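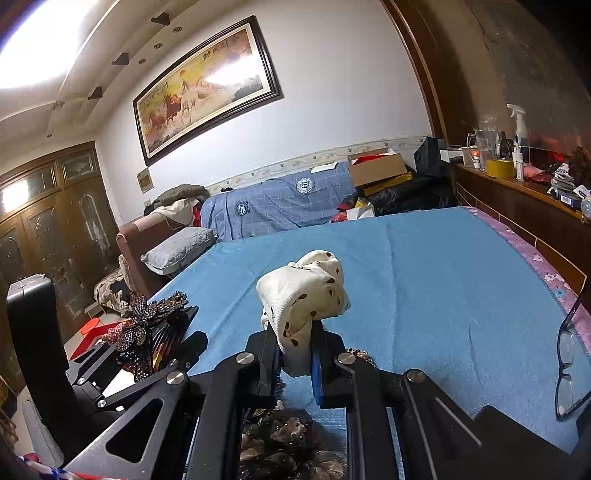 4. Sorting and Folding Soft Goods on the Bed

4.1 Before you start

1. Use the bed as the sorting surface. Leave the bedspread on. It protects the sheet from loose sequins and lint.
2. Take eyeglasses off the bedspread and put them on the headboard shelf.
3. Close all spray bottles on the shelf and move them away from the mattress side.
4. Set one open cardboard box on the floor for items that leave the room.

CAUTION: Do not place eyeglasses under or beside a pile of clothing. Frames bend under light loads.

4.2 Order of work

1. Start with small printed cloths, such as polka-dot pieces. Lift each cloth from the middle, shake it once, and lay it flat with the print down.
2. Fold in half twice. If the folded cloth is wider than 30 cm, fold once more.
3. Continue with sequined fabric. Roll it with the sequins facing out. Do not fold.
4. Lay fabric flowers on top of the rolled pieces. Do not stack anything on them.
5. Sort jackets and light-colored clothing last. Hang jackets. Fold the rest and stack no more than 7 pieces high.
6. Fold the comforter in thirds and return it to the head of the bed.

NOTE: Clothing heaped on an armchair counts as unsorted. Bring it to the bed in small loads.

CAUTION: Sequins snag knitted fabric. Keep the two apart at every step, including in storage.

4.3 Storage

1. Place sequined rolls in a Ponetti flat bag, one roll per bag.
2. Put folded cloths in the Bodnár drawer insert, print side up. The insert holds 100 small cloths or 30 large ones.
3. Label each bag with tape on the short side. Write the contents and the month, for example "Sequined, January."
4. Stand filled bags upright against the wall. Keep the doorway clear.

NOTE: If a sequined piece has loose threads, set it aside for repair before bagging. See Section 7, Minor Repairs.

Section revised 2018-08-30, J. Jakab. Checked by S. Vass.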